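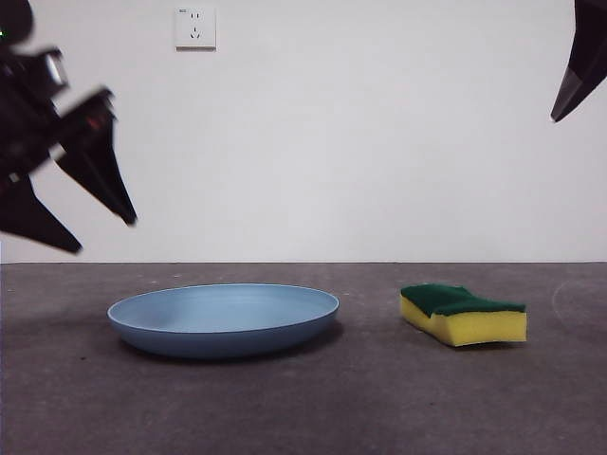 black gripper mid-swing, blurry as

ok quick thread on Pevutura bc my replies are full of "who is she" since the charity stream. typing this on the tram so bear with me

real name Rukhsana Jafri. Streams mostly cosy builders and the odd horror game when chat bullies her into it. Started with 25 regulars and a mic that hummed. Loved that mic

she was on the Jostside server from day one – the canal town near spawn, all hers. The lighthouse too. The bakery was Tufa (Prakash Thampi), people always get that wrong

no she did NOT get kicked off Jostside. She left in September to do solo streams, said so on her own channel, they still play together. pls stop putting drama in my mentions

charity stream: 458 subs gifted in one night. Favourite bit was Breda turning up in voice at 2am half asleep and losing a boat race to a pig

the Tufa collab vids are the best place to start imo. there's roughly 60 of them, skip the early ones unless you like bad audio. Watch the flooded museum one frist

someone asked about mods – Adanech Wubshet and Yvette MacLeod run chat, be nice to them, they will time you out for spoilers and they're right to

oh and the emote with the green hat is by Colleen McKinnon. her commissions are closed atm so dont email her

my stop. will add vod links tonight if i remeber

We use cookies to improve your experience. By continuing to browse you accept our Cookie Policy. Accept | Manage settings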